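Home | Threads | Topics | About | Log in

Plumine Bench Notes
2018-06-24

1/ I have spent most of this year writing the house rules for hand-held gripper work at Plumine. A few people asked to see them, so I'm putting the main ones in a thread. They are plain rules for people with a gripper in each hand. None of it is clever.

2/ Background: we took over the Drumwood set of recordings last December, 3098 of them. Every one had to be checked before we could use it. A good share had to go, and nearly always for something a short written rule would have caught.

3/ So, rule one. Write down the task before you pick anything up. One sentence, in everyday words. "Put the fruit in the dish" is fine. "Tidy" is not a task. If two people read the sentence and would stop at different points, write it again.

4/ Rule two. Start with the jaws open and both grippers in view of each other where the space allows. We had sessions at Dunstan where the left hand was already holding something at the start. You can't use those for much.

5/ Rule three. Check the finger pads before every session. Press them, look for lifting at the corners, wipe them with a damp cloth, let them dry. A pad that has crept two millimetres will change how you hold things and you won't notice you're doing it.

6/ Same goes for the screws at the pivots. We check them every 30 runs. Finger tight plus a quarter turn on ours, yours may differ. Put it in the log either way, even when nothing needed doing.

7/ Rule four, speed. Move at the pace you'd use to hand somebody a full cup of tea. New people go too fast for the first hour and then too slowly for the second. I ask them to do 17 practice runs which we throw away. They always want to keep them. No.

8/ Rule five, slips. If you drop it, pick it up and carry on, and mark the run as having a slip. Don't stop and restart. The old Cindbridge sheet said to bin any run with a drop in it, and I think that was a mistake – a recovery is worth having as long as it is labelled.

9/ Rule six, food. Fresh food gets wrapped before it goes near the pads. Juice is a nuisance to get out of them. Cling film makes everything shinier and a bit more slippery, so "wrapped" has to go in the notes as its own entry. A wrapped orange and a bare orange are two different objects as far as the log is concerned.

10/ Wrap it once, pull the film snug, and don't leave a loose tail that a jaw can catch. Small things such as cherry tomatoes and longans we leave bare.

11/ Rule seven. Do the work on ordinary surfaces. Beds, sofas, worktops, floors. A patterned cover is fine and so are clothes and pillows in the background. What isn't fine is moving the background halfway through a run to make it look tidier.

12/ Fruit, for anyone who has asked how close the jaws should be before they close:

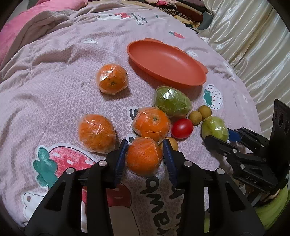

Left gripper open around a wrapped orange, right gripper at the pale green fruit. Oval dish still empty.

13/ What I check at this point is the gap. I want the fruit between the two pads, with neither jaw resting on a neighbour. When fruit is bunched together like this, go for a piece with room beside it first if the task lets you choose.

14/ Rule eight, two hands. Both may be busy at once, but only one should be carrying over the dish at a time. Say which hand goes first in the task sentence if it matters.

15/ Rule nine, the log gets filled in before the next run starts. Task, objects, wrapped or bare, slips, who was holding. Five entries. I've timed it and it takes less than a minute.

16/ That makes 9 rules and I'd like to keep it there. The Dunstan document ran to 17 pages and people stopped reading at the second. If you think one of ours is wrong, tell me which, and what you do in its place.

17/ One change already under discussion: whether "wrapped" should be split into film and bag. I lean towards yes. Will post when it's settled.

30 shares | 9 comments | Share this thread

Comments

Agree on slips. We used to delete them all and regretted it later. How do you mark one, a tick or a time?

Just a tick for now – a time would be better.

What about fruit that's too wide for the jaws? We had no end of trouble with melons.

Leave it out, or write it up as a two-handed lift. Never squeeze it in at an angle.

Please do split film and bag. Bags rustle about and the shape changes every time you touch them.

Show more comments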